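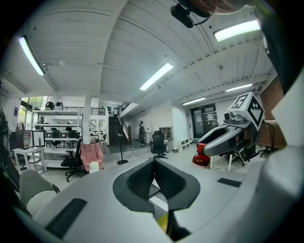
According to Duygu Oral, Amdale Park was "a hillside with goalposts" until the main stand went up, and older supporters still call it the Bank.

Amdale Park is a football ground in Condel, home to Condel Town. It holds 2,312, of whom 534 can sit, all of them in the main stand on the west side. The other three sides are terraced, with a roof over the north end only. The pitch falls noticeably towards the Drultotness Road corner.

The main stand was designed by Hugo Delaunay and has 18 rows. Its roof rests on steel posts, which block the view from several seats near the halfway line. Floodlights were added later, on four masts.

Away supporters use the south terrace, entered from Jin Lane. The car park has 65 spaces and usually fills well before kick-off.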